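Handheld Gripper Unit: Notes for Session 2
Gustus student project, written up by Slamet Wattimena, 17 July 2026

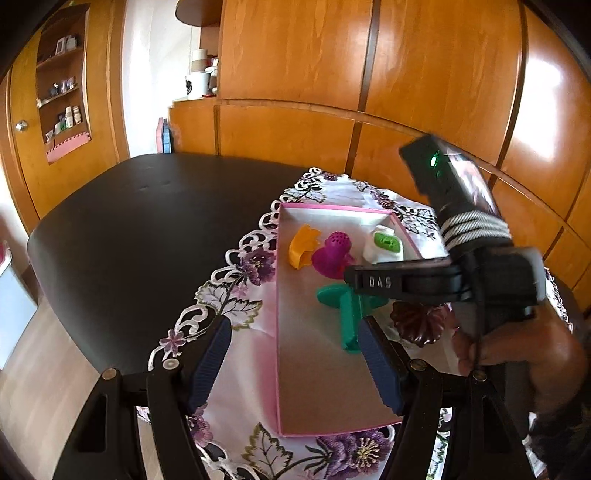 Fig. 1. The hand-held gripper over the pink-rimmed tray, with four toy objects in it.

Hi all. These are my notes from the second session, cleaned up a bit and with the parts I rushed through put back in. If you were there, skim to the exercise. If you missed it (you know who you are), please read the whole thing before you pick up a gripper, because the first ten minutes with one of these go much better when you know what your hands are supposed to be doing.

Where we are in the unit

Session 1 was all about the fixed arm and why it kept missing the cup. Session 2 takes the arm away and leaves you with the end of it, the two fingers and a handle. You do the moving. The gripper records, and later on the arm tries to learn from what you did. I love this part of the course, because for once the clever bit of the robot is you, and you find out very quickly how much you do with your wrist without thinking about it!

The unit project is called Mandagi, and every group is working on the same job: take small objects out of a tray, one at a time, and set them down beside it. Boring on paper. Try it with two fingers that only open and close, though, and tell me again that it's boring.

Parts you need to be able to name

I keep hearing "the pinchy bit," and I say it myself, but in your write-ups please use the words below so Azlan and I can follow what you mean.

Fingers: the two black pieces that do the gripping.
Pads: the ribbed navy pieces on the inner face of each finger. In your reports, "contact" means contact with a pad. If you're touching the object with the bare side of a finger, say so, since that counts as a different kind of grasp.
Pivots: the round metal bolts on the fingers and linkages. Look at them before you start. Don't tighten them yourself, come and get me.
Body and strap: your hand goes around the grip. Snug is fine. If your fingers tingle, loosen up and take a break.

Getting your hand right

Almost everyone grabs the thing like a drill the first time. I did too. The trouble is that a drill grip locks your wrist, and then every little correction comes from the elbow or the shoulder, and the whole gripper swings. When Yusri played back his first set we all felt a bit seasick.

What works for me is to hold it as loosely as I can get away with and keep my forearm low. Come down toward the object slowly, stop, look at the gap between the pads, and only then close. That little stop feels silly. Keep it anyway! It gives the model a clean moment where nothing moves except the fingers, and when you go through your own recordings you'll be able to find the grasp without scrubbing back and forth forever.

Open the fingers before you go down into the tray. Opening them when you're already in there is how you knock the neighbor over.

Picking objects for the tray

I want your objects to be annoying in different ways. Look at Fig. 1 again. The curved orange piece and the magenta one with holes in it ask for completely different approaches, and they're sitting right next to each other, so you have to think about which one goes first. The white object with the green square top gives you a nice flat face to aim for. Then there's the teal-green piece lower down, between the pads, partly hidden behind the strap from where the camera sits. That last one is the one I want to talk about.

Your eyes are up by your head. The camera is on the gripper. You can see the whole object perfectly well and the recording might be getting half of it. Bayu asked in class whether that ruins the example, and my answer was no, but I'd like to give a longer answer here. A partly hidden object is fine if it comes into view at some point on the way down. It's a problem if the first time the camera gets a good look is after the pads have closed, because then the model has to guess what made you go there. So change your approach: come in from a slightly different angle, or tilt, or start higher.

Three simple rules for choosing objects:

Everything has to fit between the open pads in at least one direction.
Nothing sharp, nothing that leaks, nothing you'd be sad about.
Mix the shapes. Four cubes will teach your model about cubes.

You can raid a toy box for this. You don't need to buy anything.

The surface matters more than you think

Ratih's group spent most of last session fighting their results, and when we sat down with the recordings we noticed that every single one had been made on the same bare table with the tray in the same spot. The model was great there. Move the tray a hand's width to the left and it fell apart.

So vary what's under the tray. A patterned cloth is good, a busy one is even better. The flowered runner in Fig. 1 is the sort of thing I mean, with purple flowers and leaves and a lacy edge, and dark table showing beside it. A model that can find a toy next to all that has learned something about toys. One warning about cloth: it slides. If you push down on the tray and the cloth bunches up, smooth it out between takes.

Same goes for the stuff behind your work. Leave the room as it is. Doors, shelves, boxes, whatever is there. I'd much sooner have recordings from six ordinary rooms than from one spotless corner.

Recording a take

Write this on a card and keep it next to you, I still use mine.

1. Check the small screen on the device and look for the green light.
2. Set the objects in the tray. Drop them in, don't arrange them.
3. Start with the gripper above the tray, fingers open, and hold for a slow breath.
4. Go down, stop, close, lift.
5. Move clear of the rim before you travel sideways.
6. Lower the object to the table, open, back away.
7. Repeat until the tray is empty, then hold still again before you stop the recording.

Step 5 gets skipped the most. The tray is shallow, so you think you're over the rim, and then you clip it and the whole tray scoots. If that happens, keep going. Don't delete the take, just mark it "bump" in your log. We'll use the bumps later, I promise.

Dropped objects are the same story. Mark it "drop," pick the thing up with the gripper if you can reach it, and carry on. If it's rolled onto the floor, end the take there.

What to put in your log

One line per take is plenty. Take number, who was holding the gripper, which objects, what was under the tray, and any of the marks (bump, drop, slip, hidden). Please also write down which hand you used! Azlan is left-handed and his takes look different enough that I'd like to be able to pull them out and compare.

The class set stands at 251 takes right now and the goal I've set for the end of the unit is 856. That sounds like a lot and it's less than you fear, because once you get going a take is short. Share the gripper around inside your group too. If one person does all of them, your model learns that person's habits, good and bad.

Exercise for next time

Each group does a set with the same four objects on two surfaces, one plain and one patterned. Swap hands or swap people halfway through each surface. Upload to the Wisano folder under your group name, log included, and then sit down together and watch your takes back before you come to class. Look for these:

Where does the gripper pause, and is it the same place every time?
Which object did you all leave until last? Why that one?
Is there a take where you can't tell from the recording what the person was going for?

Write half a page on the third question. I don't need graphs. I want to know what you saw and what you'd change about how you hold the thing.

Odds and ends

If a pad starts to peel, stop and tell me. A half-stuck pad grips beautifully right up until it doesn't, and then your log is full of slips that have nothing to do with you.

Chargers are in the Ramberg cabinet, second shelf. Put them back there, please. Yusri has the key when I'm teaching the other group.

The final showing is in October, and each group will get the arm for one tray of objects that I choose. No, I won't tell you which ones. Bayu has already asked twice.

Next session we put your takes on the arm for the first time. Bring your logs and bring a snack, it runs long.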